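Pitching a public art piece through crowdfunding
27 November 2021

Usha Chettiar and I raised the money for a plywood whale in Wostov. It took 18 drafts of the pitch. You may need fewer.

## 1. Ask for a real number

Price the bolts, the permit and the crane. Then price the crane again.
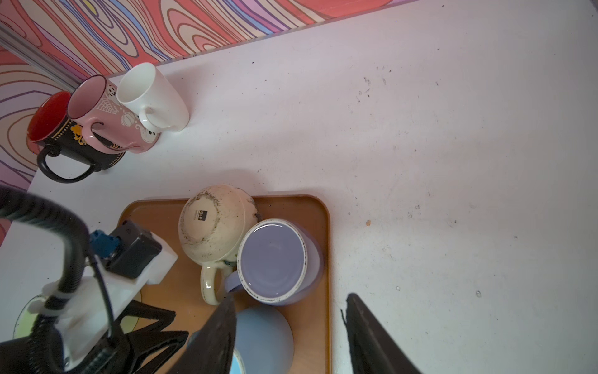 Our first total left out insurance, which the town of Munro noticed before we did.

## 2. Pick small rewards

Offer 3 tiers at most. Postage will eat anything bigger than a postcard.
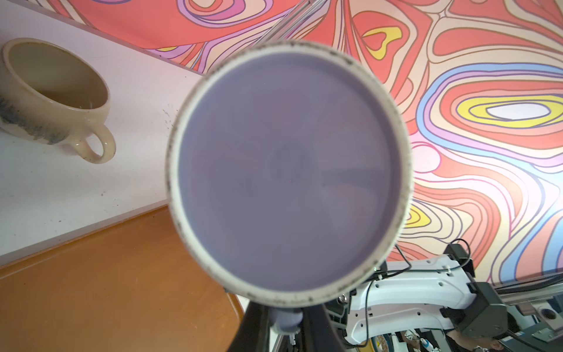
If you promise names on the sculpture, set a letter limit. Someone will submit a poem.

## 3. Write to people one by one

Jessie Paterson sent up to 20 emails a night in October. Of our 400 backers, most came from those. 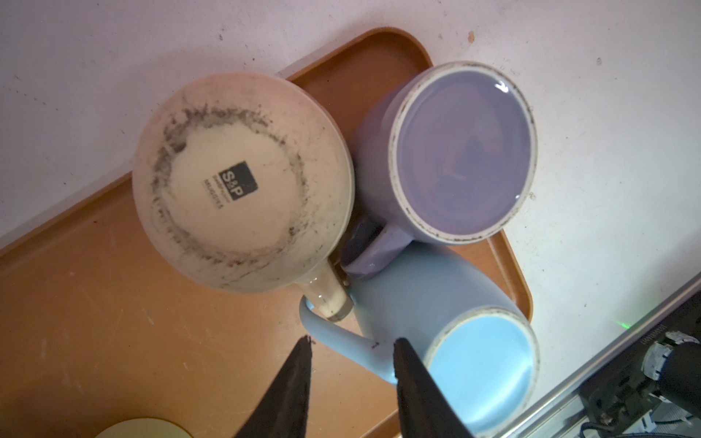

*Three mugs, one upside down, on an orange-brown tray.*

## 4. Post updates

Once a week, even when the news is that the paint is late.

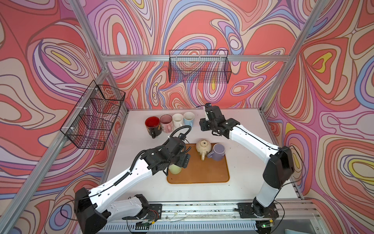

*White tabletop, patterned panels and black wire baskets.*

Close the page on the date you announced, then go find your crane.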